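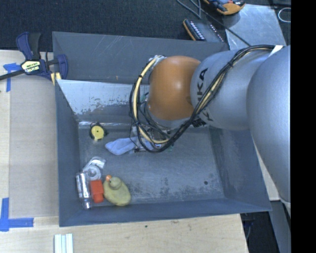 My tape measure has gone missing again, so of course I bought another one. That makes 3 in the colour yellow alone (I do have a type) and I still can't tell you how long the hallway is.

It all started with the shed. I'd promised Feng-yi Chuang I'd have it cleared before November, and I went in quite cheerfully with a thermos and a stack of old rags. Rags are my weakness! Every worn-out flannel sheet we've ever owned gets torn up and saved, and I'd filled an entire tub with them. I kept the soft grey and blue ones for polishing and let the rest go.

The big find was a metal bin under the workbench, scratched all over the bottom and stained in ways I didn't want to investigate. I scrubbed it for 20 minutes with dish soap and it looked much the same — but I love a metal bin. You can chuck anything in and it just gets more character. Mine now holds the garden twine, the good pliers and the rags that made the cut.

Feng-yi thinks the whole lot should be on hooks. She may be right, but hooks mean measuring the wall, and we're back to the tape. If it's in your car, Feng-yi, please bring it over with the casserole dish.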